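Hokenbridge workshop notebook
February 1, 2021
Folding padded jackets: still not convinced

Carrying on from the January pages, where I said I'd stop writing about jackets. The shirts and towels are done as far as I'm concerned. The jackets are a different animal and I don't think the instruction sheet we've been passing round (the Thongdee sheet, the one with the arrows) was ever tried on a real padded coat by whoever drew it.

My complaint with it, in order of irritation.

It says "lay the garment flat". A puffer does not lie flat. You can spread it, you can pat it, and then the body settles one way and the sleeves go where they like. On the bench it's worse, as the bench is narrower than a large jacket with its arms out and one sleeve always ends up hanging over. On a bed there is room, but the mattress gives, and the minute you lean on it to press air out of one side the other side tips towards you. I've done it both ways now and would pick the bed, without much enthusiasm.

It says "fold along the centre seam". Fine if you can find it. On a dark coat with row after row of stitching I had my hand on the wrong line more than once, and on a fold made along the wrong line the hem ends don't meet and you start again. Black is the worst colour for this. Window light helps from the side and does nothing from behind, where it just bleaches the bedding and leaves the coat as a dark lump. Turned the next one round so the hem faced the window and got on better. Would not swear it was the light and not just practice.

It says "smooth out the air". This is the step I believe in least. The air goes out slowly through the stitching and it comes back the same way. I pressed a folded jacket down, put a board on top, left it for 20 minutes, took the board off and measured it straight away. Thickness 13 cm. Left it alone while I made tea and it was plainly fatter, though I didn't measure it again (should have). So any figure taken the moment the weight comes off is flattering, and I suspect that's how the sheet got its drawing of a neat little parcel.

Then sleeves. The sheet has both sleeves folded in across the back, one over the other, before the body is folded. On a jersey top that works. On a padded coat you get a ridge across the middle where everything is doubled, and the next fold wants to happen either side of the ridge and never on it. What I tried instead:

Sleeve laid down along the side of the body, cuff to hem. Takes up less height, but the shoulder bunches and the sleeve creeps back out on its own. Acceptable.

Sleeve left out until last, body folded first, then the sleeves wrapped round. Looked promising, came undone when lifted. The shell fabric is too slippery against itself.

Sleeves pushed inside the body, zip done up over them. Best of the lot for staying put. Slow, though, and it pulls the lining about. I don't like doing it to somebody else's coat.

Rolling from hem to collar, hood used as a pouch where there is one. Everyone swears by this. I got a decent roll and a bad one from the same coat, same hands, inside ten minutes, so I'm not ready to call it a method.

About the Zornton bags. The packet says they reduce bulk and they do, I'm not arguing with that. My doubt is whether they save anything once you count the time, and what happens to the filling if the coat stays squashed all summer. The claim on our own shelf label is "good for 200 uses" and I can't find who wrote that or what it was based on. I've taken the label off. If it was one of you, put the evidence in the folder and I'll stick it back on.

Same with the Korero storage boxes. We ordered them on the strength of the idea that a large coat folds down to fit one. A medium coat does. A large one fits if you kneel on the lid, and that isn't fitting. Either we order the deeper box or we stop telling people one box per coat. I'd go for the second as it costs nothing.

Practical notes, for whoever does the next batch:

Empty the pockets first. Obvious, and I still folded a glove into one.

Do up the zip before anything else. An open front slides apart as soon as you pick up one side, and the teeth catch on the quilting of the bedspread.

Clear the bed of other things. Pillows can stay if they're up at the head end, but I kept nudging anything left lying beside the coat and then refolding to get round it.

Plain cover on the bed would be better than a patterned one. The quilted cover with the stars has its own stitching lines, and when you're looking for a straight edge to line a hem up with, your eye takes the wrong one. The coat also drags the cover along with it. Tuck the cover in at the sides.

Don't press on the rows of padding with a flat palm. Forearm, from the folded edge towards the opening. It feels daft but it shifts more air. (My impression only. Would like someone to try it blind.)

Two people is quicker than one for a large size, but only if you've agreed who moves first.

What I would need to see before I sign off the sheet: the same coat, folded by at least 2 of us, measured after it's been left to recover for the same length of time, and on the same surface. So far every "this one worked" in this notebook is a different coat on a different day, my own entries included. I went back through the January notes hoping for something comparable and there's one thickness written down with no unit next to it. Could be inches. Could be anything.

Also unsettled — whether we care how it looks. For storage I don't think we do. If the customer is collecting it then a neat rectangle matters, and they'll shake it out in the car park regardless. I'd sooner hang the large ones and keep folding for the mediums and the children's sizes, but the rail is full, and it'll stay full until the wool coats go back out.

Next on the list is the hem-first fold again, large coat, on the bed, sleeves left loose to begin with so that I can see which way they want to fall. I expect the top half to refuse to stay down and the sleeve side to wander. Will write down the thickness this time after the tea and not before it.
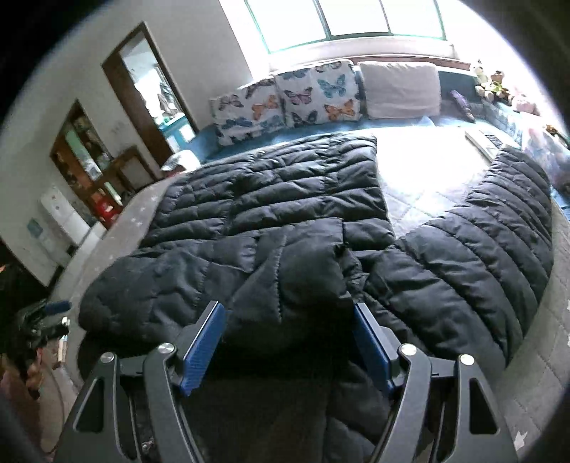 Unit for all thickness entries from here on is centimetres, measured at the fattest point of the fold. Tape measure is back in the left-hand drawer.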